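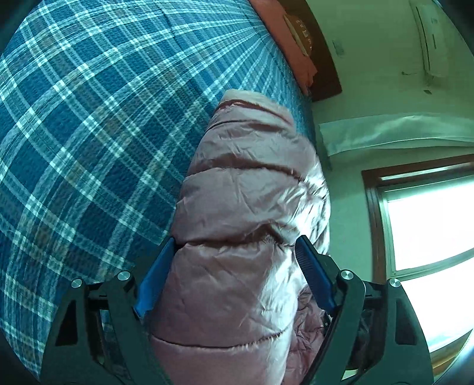 3. Plegado de prendas acolchadas sobre una cama

3.1. Motivación de la tarea

La pregunta de si una máquina puede encargarse ya de las tareas domésticas suele responderse con prendas fáciles. La mayor parte de los trabajos sobre plegado automático emplea toallas, camisetas o paños rectangulares, extendidos sobre una mesa lisa y de color uniforme. Son condiciones útiles para comparar algoritmos, pero se parecen poco a lo que ocurre en un dormitorio, donde la ropa se dobla encima de la colcha, con luz de ventana y sobre un fondo estampado.

En este apartado tratamos el caso de la chaqueta acolchada. La prenda combina varias dificultades. El relleno hace que cada pliegue tienda a abrirse cuando se suelta. El tejido exterior brilla, de modo que una misma costura puede verse clara en un lado y casi desaparecer en el otro. El grosor no es constante: entre dos costuras hay una cámara de relleno, y sobre la costura la tela es delgada. Una pinza que cierra sobre la cámara comprime aire y fibra antes de sujetar algo; una pinza que cierra sobre la costura encuentra una zona más estable, aunque más estrecha.

3.2. Recogida de demostraciones

Las demostraciones se realizaron con una pinza de mano de dos dedos, provista de una cámara que registra la zona de trabajo entre ambos. El operador ejecuta la tarea con la propia pinza, y de la grabación se obtienen la trayectoria y la apertura de los dedos. El procedimiento no exige llevar un brazo robótico a la vivienda, lo que permite trabajar en habitaciones reales sin modificar el mobiliario.

Se recogieron 459 demostraciones de plegado, repartidas entre viviendas de Salem y Brasavthorpe. La campaña comenzó en diciembre y se cerró el 2021-05-03. Iman Soliman dirigió las sesiones de Salem y Yanling Mao las de Brasavthorpe. Ambas usaron el mismo protocolo escrito, con una única indicación sobre el resultado: la prenda debía quedar en un paquete que pudiera trasladarse a un cajón sin deshacerse. No se fijó el orden de los pliegues ni el punto de agarre, y los operadores resolvieron la tarea de maneras bastante distintas. Unos empezaban por las mangas y otros doblaban primero el cuerpo y metían las mangas después.

La Figura 2 muestra una de las configuraciones que se dan durante el plegado. La capa superior cae sobre la inferior y los dedos están abiertos. Desde el punto de vista del control, en una configuración así hay que decidir si se toma solo el borde doblado o también la capa de debajo. La imagen por sí sola no siempre basta para resolverlo, pues ambas capas tienen el mismo color y el mismo tipo de costura.

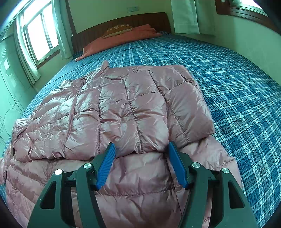
Figura 2. Chaqueta acolchada parcialmente doblada sobre una sábana de cuadros azules. El borde doblado pasa entre los dedos abiertos de la pinza, sin que haya tela sujeta.

3.3. Percepción del estado de la prenda

El sistema de plegado, al que llamamos Fulisar, no reconstruye la geometría completa de la chaqueta. Estima tres elementos a partir de la imagen: el contorno exterior, los bordes de pliegue visibles y la orientación de las costuras próximas a los dedos. En una versión preliminar se intentó ajustar un modelo de malla a toda la prenda. Se abandonó porque el ajuste era inestable cuando una manga quedaba debajo del cuerpo.

El fondo influyó más de lo previsto. En las telas de cuadros, las líneas del estampado aparecen curvadas por el objetivo de gran angular y pueden confundirse con bordes de la prenda. El detector de contornos cometía este error sobre todo en la periferia de la imagen, donde la deformación es mayor. La corrección geométrica previa redujo el problema sin eliminarlo. Dio mejor resultado incluir en el entrenamiento ropa de cama de distintos dibujos.

Los reflejos plantearon una dificultad diferente. Con luz lateral, el tejido brillante devuelve una franja casi blanca en la que se pierden las arrugas finas. En esas zonas la estimación de la costura se marca como poco fiable y el controlador busca otro punto de agarre. Esta regla hace el movimiento más lento, pero evita cierres en vacío.

3.4. Resultados en ejecución autónoma

La política aprendida se ejecutó en un brazo Kullik fijado junto a una cama, con una pinza de la misma geometría que la usada en las demostraciones. Se realizaron 70 ensayos con chaquetas ausentes del conjunto de entrenamiento. Cada ensayo empezaba con la prenda extendida y terminaba cuando el sistema declaraba acabada la tarea o al cumplirse 8 minutos.

El primer pliegue se completó en la mayoría de los ensayos. Los fallos se concentraron en el segundo, cuando la pinza debe atravesar más material y el relleno empuja hacia fuera. El error más frecuente consistió en levantar únicamente la capa superior, con lo que el paquete se abría al desplazarlo. Le siguieron los agarres sobre la cámara de relleno, en los que la tela se escurría entre los dedos durante la elevación. En 2 ensayos la pinza tomó también la ropa de cama y la arrastró junto con la chaqueta; ambos se detuvieron manualmente.

El resultado dependió asimismo de la posición de las mangas. Una manga estirada y separada del cuerpo ofrece un extremo fácil de localizar. Cuando queda retorcida o medio oculta, el sistema suele repetir intentos en el mismo lugar, mientras que una persona la sacude o tira de ella para despejarla. Ese gesto aparece en las demostraciones, pero es breve y variado, y la política casi nunca lo reprodujo.

3.5. Alcance

Los ensayos se hicieron con una sola pinza. Una persona dobla una chaqueta acolchada con las dos manos y a menudo apoya el antebrazo para expulsar el aire, acción que nuestro montaje no puede imitar. Tampoco se midió el tiempo que conserva su forma el paquete una vez guardado. Con estas restricciones, consideramos que el plegado de prendas acolchadas en un dormitorio sin preparar todavía requiere supervisión: el sistema puede adelantar parte del trabajo, aunque alguien debe revisar el segundo pliegue y colocar las mangas ocultas. En el apartado 4 se estudia si la información de fuerza en los dedos permite distinguir entre una capa y dos antes de iniciar la elevación.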